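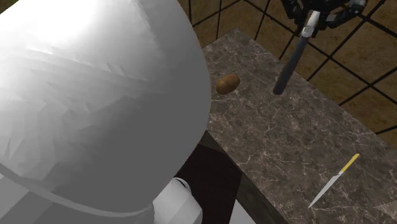
Check the tool offset before you touch anything else, was the answer from Trundov this morning, and don't go hunting in the solver settings until the offset is ruled out. Fair enough! I had been in the solver settings for two days.

17 March 2023, kitchen cell (the simulated one), arm and gripper

So, starting over. The complaint was that the black finger comes down to the counter and the planner thinks it still has room to go. On screen the tip is so near the marble that I can't tell by eye if it's touching, and the planner was reporting 11 mm of clearance. Somebody is wrong there and I doubt it's the marble.

Opened the gripper file. The tool point was sitting at the end of the silver link and then pushed out along the finger by a typed-in number, and that number comes from the old Prolside finger, the short one we dropped in June. I must have copied the block over whole (my initials are in the comment, no getting out of it). Put in the length from the new drawing, reloaded, and the clearance reading dropped to where I'd expect it. Great, except that then the arm refused to go near the potato at all and stopped with a collision warning every time.

That one took me until lunch. The collision shape for the finger is a separate entry, and it still had a padding value on it from when we were nervous about the first mesh. With the correct length plus the padding, the planner had the finger going into the countertop on any low approach. Took the padding off the finger only and left it on the housing, where I still want it.

Ran 20 approaches to the potato with the knife left lying where it is. No warnings on any of them. I didn't try grasping, that's a different headache and the friction numbers for the potato are nonsense anyway.

Other bits while I was in there:

The body shell looks very faceted up close. It's the light mesh, it's fine for planning, please don't swap in the heavy one to make it prettier. Last time the load went up to 164 seconds and I went for coffee twice.

Knife blade is so thin that I don't trust contact on it. I'd like to give it a simple box for collision and keep the nice shape for looks. Not done yet.

Saved the whole thing as a new version in the Dindurstead folder and left the old one alone in case I've broken something I haven't noticed. If you pull it, clear the cached collision data first or you'll get my old padding back and think I've lost my mind.

Next: same check on the other finger file, then write back to Trundov and say thanks.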